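3.2 Attendance and dropout

We pulled door-swipe logs from 332 members at the Plikulow gym, 2445 visits in all. Staffed and unstaffed hours coded seperately. Members who joined in August left sooner.
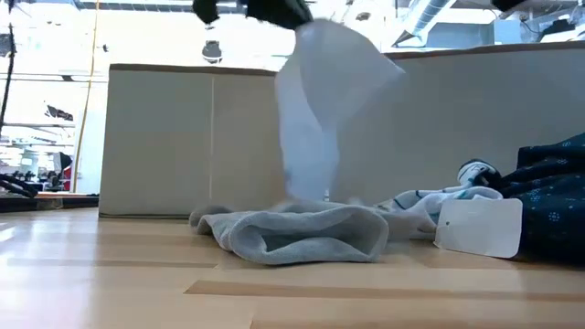
Dropout was highest in week 6, mostly among people training alone. Induction with a coach helped, but only for new joiners. Monday evenings were crowded and we did not correct for that.

Fig. 4. Sock and cloth handling.

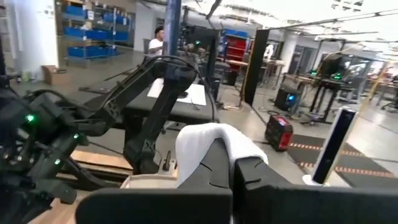 Marcelino Figueroa objected that swipes show entry, not excercise, and wanted session length added.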